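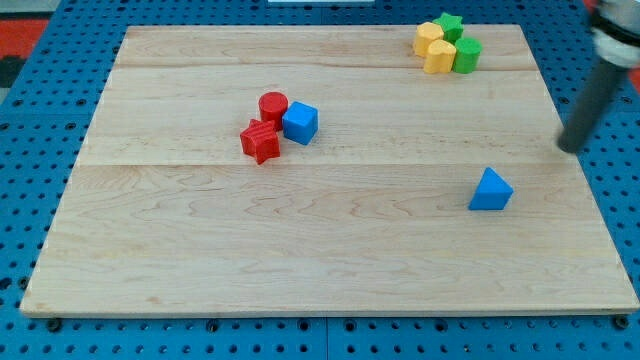 The board with its blocks: two clusters, one triangle on its own.

Sasach: Frequently Asked Questions

For people thinking of signing up for driving shifts, people who have already signed up and are having second thoughts, and the parents of both. Last updated Apr 7, 2026.

What is Sasach?

Sasach is a project to teach a robot arm to move blocks around a board when asked in plain English. It learns by studying recordings of people steering the arm through the same sort of job. Our job is to make the recordings. There have to be a great many of them, and they can't all be of the same clever person having a good day.

What do I do on a shift?

You sit at the driving station, put your hand on the controller and push blocks. That's the whole trade. The arm has one long finger and it doesn't grip, pinch or lift, so everything is done by nudging. A prompt comes up on your screen ("move the blue triangle next to the green cylinder", say), you do it, and another prompt comes up. A shift is 6 blocks of driving with a break after each one. We're aware the word "block" is doing a lot of work around here.

Do I need to know anything about robots?

No. Some of our best drivers came to us from cake decorating and reversing caravans. People who play a lot of video games pick it up quickly and then get overconfident in the second hour.

Which pieces are on the board?

The current set is eight: two each of red, blue, yellow and green. No two match in both colour and shape, so a prompt can always be specific if it wants to be. It often doesn't want to be. "Put the star with the others" is a legitimate prompt, and when you get it you should do whatever seems sensible to you. Different drivers will choose differently and we want all of the answers.

The blocks were already in a mess when I sat down. Should I tidy them?

Please don't. Each run starts from wherever the last one finished, and the mess is worth having. We spent February resetting the board to a neat row between runs and ended up with a model that was superb at neat rows and hopeless at anything else. If the blocks are bunched up in a corner when you arrive, that's your starting position. Good luck.

Why is it so hard to move one block out of a cluster?

Blocks that are touching push each other. Go in from the side with a gap and take it slowly, and expect to drag a neighbour along for part of the trip. Stars are the worst for this, as their points like to hook on things. Triangles slide nicely until they decide to turn.

I made a mistake. Do I start again?

Keep going and fix it. A recording where you overshoot, swear quietly, come around the other side and nudge the piece back is more useful to us than a perfect one. The arm will make mistakes of its own and it needs to have seen what recovering looks like. (There's no microphone. Swear at whatever volume suits you.)

When should I throw a run away?

Press Discard if:
a block has fallen over or gone off the edge of the board
a hand, sleeve or biscuit has come into the camera's view
the arm has stopped responding
you've realised you were doing the previous prompt

Don't press it because the run was ugly.

How long should one run take?

Most prompts are done in under a minute. If you've been at it for 9 minutes, stop, press Skip and have a drink of water.

How many runs am I expected to finish?

There's no quota. The screen shows your running total, and drivers who reach 300 kept runs get their choice of chair at the Hadevell site, where the chairs vary enormously.

Can I reach in and pick a block up?

Only after you've pressed Pause and the light at your station has gone amber. The arm moves at a civilised speed, but it has no idea you're there and it won't apologise.

Who writes the prompts?

Barbieri, our labelling partner, writes the first lot. Afterwards their people watch the recordings and describe what each driver did in their own words, without seeing the original prompt. The two versions don't always agree. We keep the second one.

Who gets the recordings?

Sasach and Skonden, who train the model. The camera looks at the board and the arm. Your name is swapped for a driver number before anything leaves the building.

Will the robot take my job?

If your job is pushing small coloured shapes across a board, it's a few years off being any good at it. Shifts are open through the winter.

Where do I sign up?

Use the form on the Shifts page. You'll get a 10-minute practice session first, none of which is recorded. Wear sleeves you can push up, and leave the coffee outside.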